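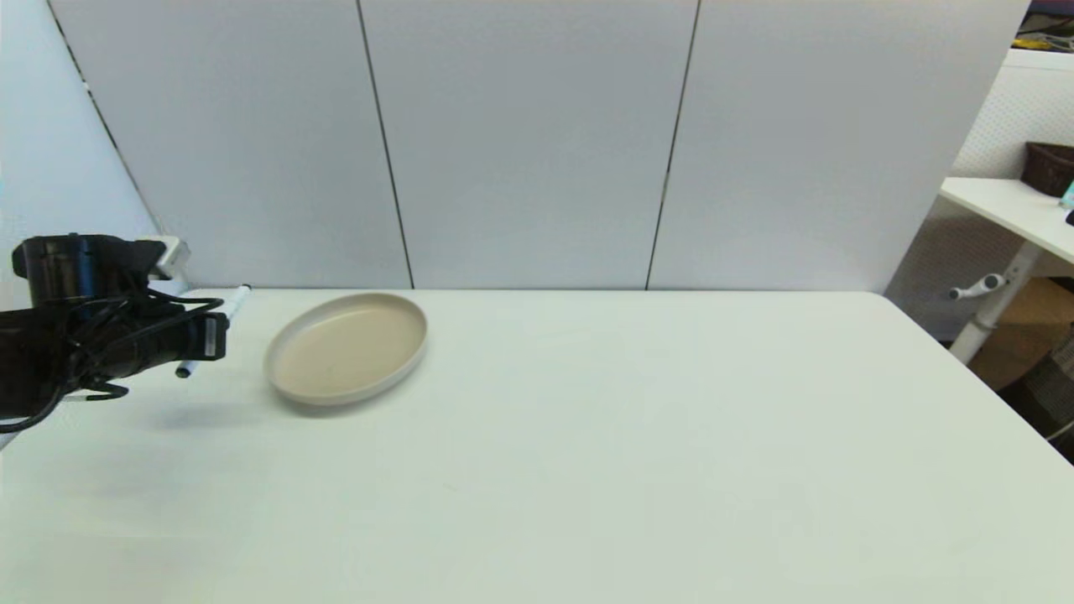
Lihua Tian wants to know why I keep telling people to write on their plates when any marker she has ever tried comes off in the sink by the second wash, and whether a white table is really a sensible place to be waving one around in the first place.

Fair on both counts! I've had more mail about plates than about anything else since I started this newsletter (there are 779 of you now, hello), so I'm giving the whole item over to it and the bit about curtain hooks will have to wait.

First, the kind of plate I mean. I love an oval plate. A pale beige one with a slightly lighter rim and a matte inside, like the one up top, will take toast, cold chicken, cut fruit or a heap of cookies and make all of it look like you planned it. The raised rim matters more than people think, especially if you're the sort of household that carries things out to the porch with the screen door swinging at you. I used to buy flat ones because they stacked better. Then I lost a whole batch of deviled eggs down the back steps one July, and I have been a rim person ever since.

Now the writing. I don't mean on the front. I'm talking about the underside, and only for plates that leave the house. If you take food to other people's places as often as I do, you know how it goes: the plate stays behind, you're too polite to ask, and six months later you're eating somebody's lemon bars off it at a completely different party. So my initials go on the bottom, small, near the edge.

Lihua is right that it washes off. On a glossy glaze, plain marker will go in a couple of rounds, and on a matte one it sometimes hangs on longer and sometimes sinks in and leaves a gray ghost you'll never shift. Try a dot first and leave it overnight. My friend Loïc Coste skips the glaze altogether and writes on a strip of masking tape, which he peels off when the plate comes home. I resisted this for years because I thought it looked like a church basement, but his plates do all come back, and mine — well, I still have hopes for the blue one.

What I do these days is a mix. Tape for anything I'm fond of, ink for the cheap ones. If the ink is fading I go over it before the next outing and don't fuss. And please keep it off any surface that food touches, even if the packaging sounds reassuring.

As for markers, I've come around to the ones with a cap at both ends. Ours have a fat tip on one side and a skinny one on the other, so I can do a big name on a storage box and a tiny one on a plate without getting up. The catch is that you will, at some point, uncap the wrong end, set it down and forget it. I buy them in the big bag from Perkari and I've stopped feeling bad about the ones that dry out.

Which brings me to the white table. I was warned off a white tabletop by practically everyone I know, and I'd get one again tomorrow. Yes, every speck shows. I find that useful, since I wipe it down when it needs wiping and don't kid myself in between. It also makes a cream plate look soft and a bit old-fashioned, where on our dark table in the last apartment the same plates just looked like they needed a wash.

Ink on the tabletop is the real worry, so: put newspaper down. If you didn't put newspaper down, get to it fast with a damp cloth and a drop of dish soap, then a little rubbing alcohol on a cotton ball if that doesn't do it. Test the alcohol somewhere out of sight, because some finishes go dull and you'll be left with a clean, cloudy patch. I did lose a fight with a purple marker near one corner. The fruit bowl lives there now.

One more thing, for those of you with 30 plates in the cupboard and a household of 2. (I'm not naming names. It's me.) Pull out the ones that travel and keep them on their own shelf with the tape and the marker right beside them. I'd been keeping the marker in the desk, which meant I never once labeled anything on the way out the door with a hot dish in my hands. Moving it to the plate shelf did more than all my good intentions.

Lihua, try the tape and write back to me. And if anybody has found an ink that really does survive the dishwasher on a matte glaze, I want the name of it, plus how many washes it lasted. Next time it's the curtain hooks, unless you all send me more plates.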